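Aranton Community Help > Clubs and Competitions > Robotics

Flower handling task: how should a student team approach grasping from a shared vase?

Posted by Erhan Avcı
Jun 23, 2024

I supervise the robotics club at Sezer College. The club has entered the Irnus Schools Challenge, the domestic handling category, for which the regional round takes place in September. Entrants are required to remove a single stem from a bouquet standing in a vase and lay it on the table. The vase must remain upright and the other stems must remain in place. Other household items are permitted on the table and may not be touched during the run.

The students have written their own control program and have completed 140 attempts to date. Of these, 28 met the full requirements of the rules. In the great majority of the failures the fingers closed on two stems at once, or a leaf became trapped and drew the neighbouring flower out with it. A smaller number ended with the vase being pulled over.

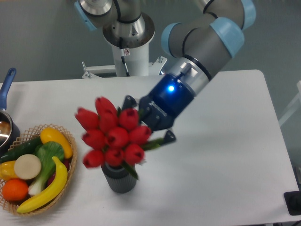 The team's current method is to locate the centre of the bouquet, bring the gripper in and close at a fixed width. The students chose the centre on the grounds that it is the easiest point to detect. With the arm approaching from the right, as at present, the open fingers straddle that side of the bouquet, and the lower finger comes in beside the stems and leaves. The blooms are packed closely together and leaves stand out between them, so there is very little clear space in which to close. Some members of the team wish to change the approach angle, others wish to train a detection model for individual stems, and there is not sufficient time before the regional round to pursue both.

I should be grateful for advice on which of these is the more suitable for students aged fifteen to seventeen, and on whether the fixed closing width should be kept. Please note that the rules do not permit any alteration to the vase, including weights or adhesive.

3 replies

Kinach Schools Outreach
Registered organisation

Our outreach staff have supported several teams in this category and would advise changing the approach before any work is begun on a detection model. Stem detection is a worthwhile project for a full school year. It requires a large set of labelled pictures, and stems are frequently hidden by leaves, which leads to results that students find difficult to interpret.

We recommend that the team cease to aim at the centre. The program should look for the flower that lies furthest from its neighbours, which will normally be one at the outside of the bunch. Your tulips include one that leans out to the left, and a bloom of that kind is a far better first target than any in the middle. It does, however, lie on the opposite side from your present approach. The students will need to establish whether the arm can reach round without passing over the basket, or whether the vase may be turned before the run begins. The rules of the category should be consulted on the second point, as they have been revised more than once.

The closing width should not remain fixed. A simple arrangement is to close in small steps and to stop when the motor current rises above a set level. The level may be found by trial on a single stem held by hand - with the arm at its lowest speed and a member of staff at the stop button.

With regard to the vase being pulled over, the direction of withdrawal is the likely cause. The stem should be lifted straight upwards until it is clear of the rim before any sideways movement takes place. A short vase is helpful in this respect, as the lift required is not great.

We would also ask that the team record the reason for each failure in a fixed form of words. A column headed "two stems", "leaf", "vase" or "other" is sufficient.

northgate_dt

Our team used rubber sleeves on the fingers and that helped a good deal. I do not recall the make. Please check that they are allowed.

Laboratory Technician, Aranton Upper School

I agree with the greater part of the reply from Kinach, with one reservation. Stopping on motor current did not work well for our students, as the stems were crushed before the reading changed. We obtained better results by measuring one stem with callipers and closing to slightly less than that measurement. It is a less elegant method but the students understood it fully and were able to explain it to the judges, who award marks for the explanation.

I would further suggest that practice runs be carried out with the basket and any pans left where they are. Our team practised on a cleared table and was obliged to rewrite its approach path on the morning of the event. The full run log, 321 entries in all, was accepted as part of our written submission, and I can supply the blank form if Mr Avcı wishes to send me a message through the site.

Erhan Avcı

I thank all three contributors. The team will begin with the outermost flower and the vertical lift, and will test both closing methods. I have written to the organisers regarding the turning of the vase and the use of sleeves, and will add their reply to this page when it is received.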